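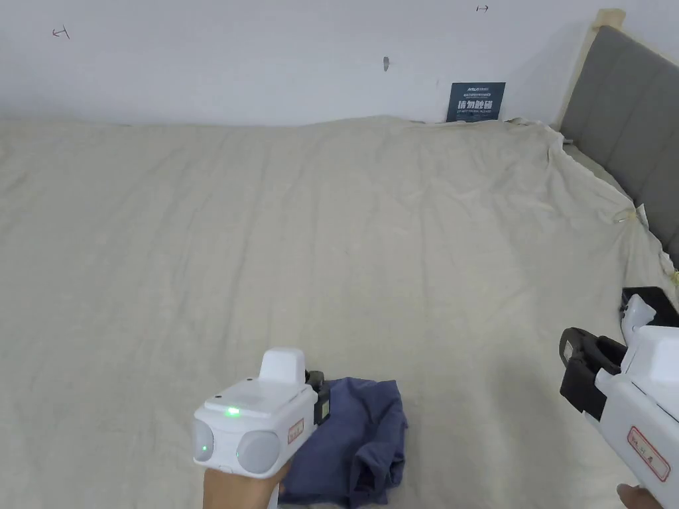 Cream fitted sheet on the big bed, with the far corner bunched up at the headboard.

I've been making beds for a lot of years and the fitted sheet still gets me. So I thought I'd write down how I do it now, for anybody else with a bed shoved up against a wall and no way to walk around it.

Start at the far side. I know, it's the annoying part, you have to crawl across the mattress on your knees. But if you do the near corners first you'll be pulling against them the whole time and the far edge will pop right off. Get the wall side tucked deep under (really deep, push your whole hand down there), then come back toward yourself.

At the headboard end, don't leave the extra bunched up against the upholstery. Pull the mattress forward four inches, tuck the sheet all the way under, and push the mattress back with your knee. My headboard is gray fabric with a wood frame, and it grips cotton like you wouldn't believe, so skipping that step means a lumpy corner all week!

Wrinkles: I don't iron sheets, sorry. A spray bottle of plain water and a flat palm, working from the middle out, then leave it alone while you have your coffee.
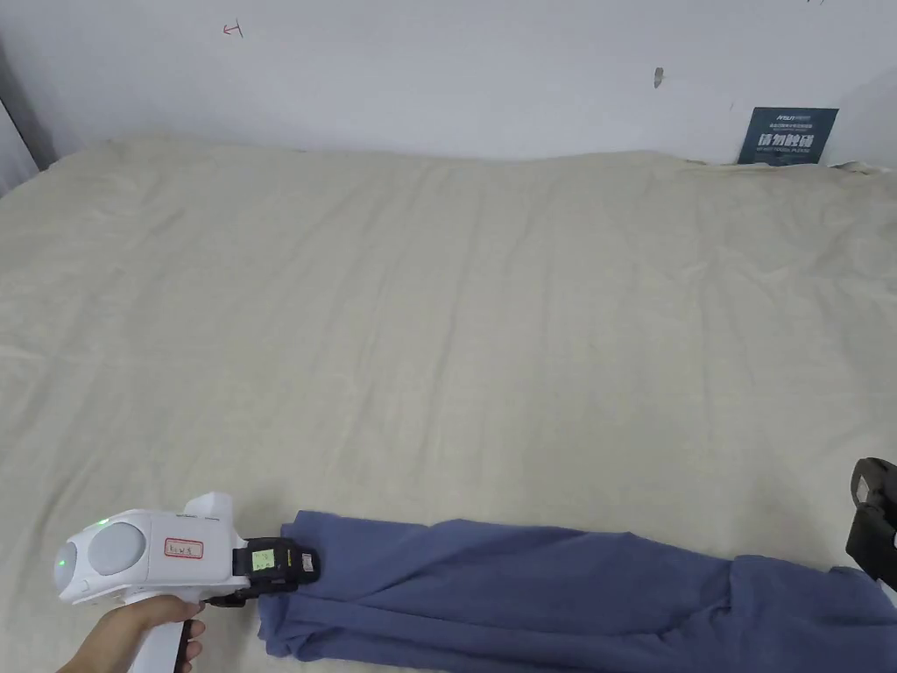 Laundry gets folded on my bed, always has, and I do it after the fitted sheet is on and before the comforter goes back. You want a flat, plain surface that's big enough to spread your arms. Anything that came out of the dryer in a rope needs to be untwisted first, and I mean completely. A piece like that blue one, all wrung around in the middle with a big heap at one end, will never fold square if you just start flipping the ends over. Take hold of both ends, give it a good snap, lay it down and smooth it out with your forearm. Then fold.

Darks get their own turn on a pale sheet, by the way. I check for lint when they come off and go over the bed with a sticky roller before the pillows go on.

In January I'm going to tackle the linen closet, which is a whole other story. If you have a trick for storing fitted sheets that doesn't involve stuffing them in a pillowcase, leave it in the comments, please!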